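Plastudis Event Photography
Open position: Production Assistant, Team and Individual Portraits (seasonal, part time)

Plastudis photographs youth and school sports teams for clubs in Tukerside and Jallport. The production assistant prepares image files for print between the shooting day and delivery to the club. The position reports to Karthik Chowdhury, production lead, and is based at the Tukerside office. Presence on shooting days is optional and paid at the same hourly rate.

Volume

Last fall season the production desk handled 763 individual orders from 267 athletes and their families. Each order is tied to a roster number, and the roster number is the only key carried through the whole process. Names are added at the layout stage from the list the club supplies.

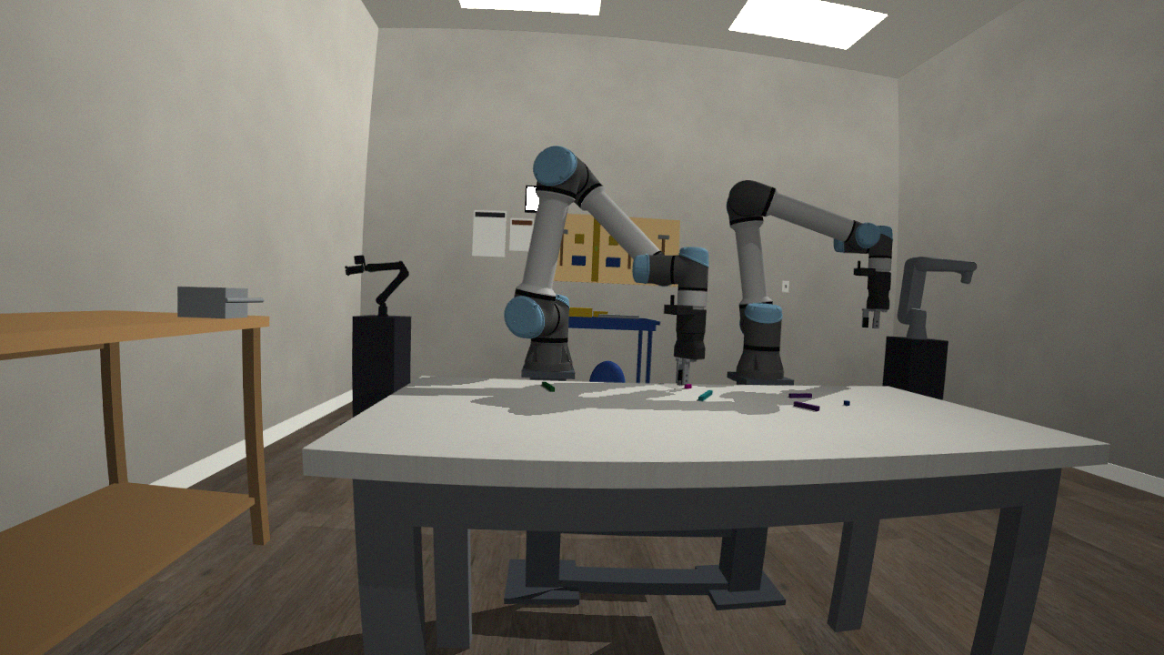 Orders arrive in two batches per club: prepaid orders, which are entered before the shooting day, and late orders, which stay open until the club's proof gallery closes. The assistant merges both batches into one sheet and resolves duplicates before any file goes to layout. A duplicate is defined as the same roster number with the same product code. Two different sizes of the same portrait are separate orders and are left alone.

Duties

Match each raw file to its roster number and reject frames with closed eyes, motion blur or a missing jersey number.
Correct white balance against the gray card shot taken at the start of each team. Gym lighting in Jallport varies from one court to the next, so one correction does not carry over.
Cut out individual portraits for composite prints, including hair and net edges. 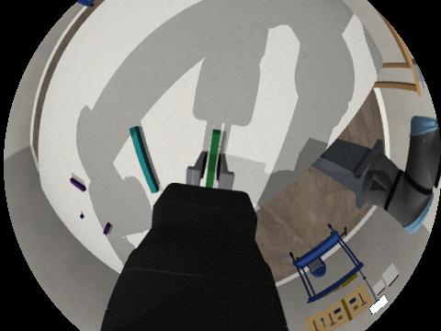

Composite prints are built on the Biswas template set, which holds the team photo, the portrait and the name line on separate layers. The assistant fills the layers and exports a flat file at print resolution. Template changes are made by the production lead only. Button and banner products use a wider bleed than flat prints, and the export preset has to be switched by hand — check it twice.

Reprints go through the same steps with a new job number. Last season 218 files were sent back from the proof stage, most of them for spelling.
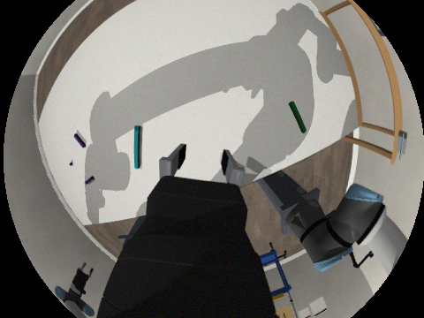
Requirements

Working knowledge of layered image editing and batch renaming.
A color-managed display if working from home. Calibration is checked before the first paid job.
Reliable spreadsheet skills, including lookups across sheets.
At least 2 seasons of print or portrait production, or an equivalent body of finished work.
Clearance to work at youth events, for applicants who also want shooting days.

Terms

The season starts in August. Hours depend on the club schedule and are heaviest in the week after a shooting day. Retouching is paid by the hour, never by the image.

How to apply

Send a short resume and a flat export of one composite you built yourself, with the layer list as a separate text file. Please use placeholder names on any image of a minor. Selected applicants complete a paid test on a sample team.
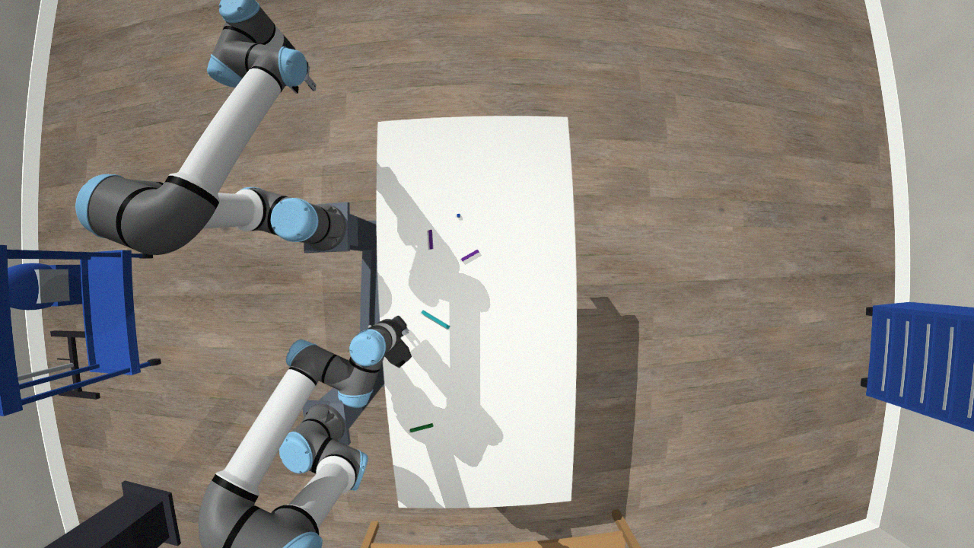

Page last changed: August, 4:15 p.m.

Applications sent before this change remain valid and do not need to be resubmitted. Questions about the test or the file format go to Karthik Chowdhury through the contact form — put "production assistant" in the subject line.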